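Slide 7: Teaching the processor step

Start with the task. Old desktops come in, and the arm at our Grollham bench handles the processor with the socket open. We show it the job two ways: by hand, moving the arm directly, and by remote control from a second desk.

Pause on the picture. Fingers either side of the chip, socket plate up, gold pins exposed. Point out how little room there is — the power supply sits right over the top of the board. 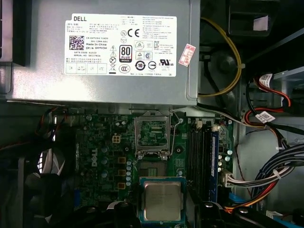 Vivek Chaturvedi thinks we should drop hand guiding for this step altogether. He says your own arm ends up where the camera needs to look, and you push harder than you think you do. Remote control is slower, he says, but the recordings are cleaner.

Give the numbers: 2,000 demonstrations, 3 operators. Mention that new operators get 2 practice days before anything is kept.

Say where I disagree. For the wide moves, hand guiding is still quicker to teach. Keep remote control for the last bit above the pins.

Next slide: Jorkar controller settings. Skip if short of time.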